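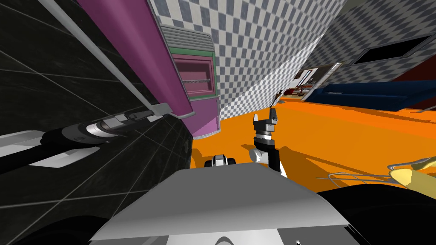 Release notes and file layout for the Pallwood motorhome service records, second release. Maintained by Bit-na Kang. Last edited 27th December.

## Contents

The set holds 2,245 workshop entries from 400 motorhomes and camper vans. Each row is one job on one vehicle. Entries were typed from paper job sheets kept by two repair shops, Sternora and Ozoliņš.

| Column | Type | Notes |
|---|---|---|
| `unit_id` | string | Stable across both shops |
| `job_date` | date | Day the vehicle was signed in |
| `odometer` | integer | Miles; blank if not written down |
| `system` | string | One of 14 codes, see `codes.csv` |
| `labor_hours` | float | Rounded to the quarter hour |
| `free_text` | string | As written, spelling unchanged |

## Changes since July

- `WATER` split into `FRESH` and `WASTE`.
- Slide-out motors moved from `BODY` to `ELEC`.
- Duplicate rows from the Sanduvier import removed.
- Odometer readings in kilometers converted to miles.

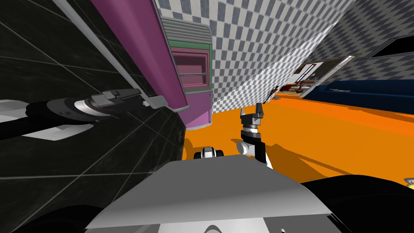 Rows with a converted reading have `km_source` set to 1 in `flags.csv`. Join on `unit_id` and `job_date`. A vehicle signed in twice on one day has a suffix on the second date, so read that column as text first and strip the suffix before parsing.

## Known problems

Ozoliņš did not log labor for warranty work before the form changed. Those rows show 0.0 and should be treated as missing. Roof leaks are filed under `BODY` or `SEAL` depending on who wrote the sheet. Propane checks done as part of a yearly inspection have no row of their own.

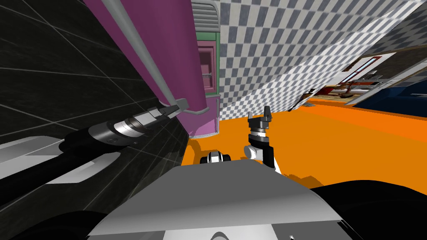 *Left gripper at the handle bar of the tall cabinet, simulated view.*

## Loading

All files are UTF-8, comma separated, with a header row. Empty cells mean not recorded. Send corrections as a patch against `jobs.csv`, one vehicle per patch, with the `unit_id` in the subject line.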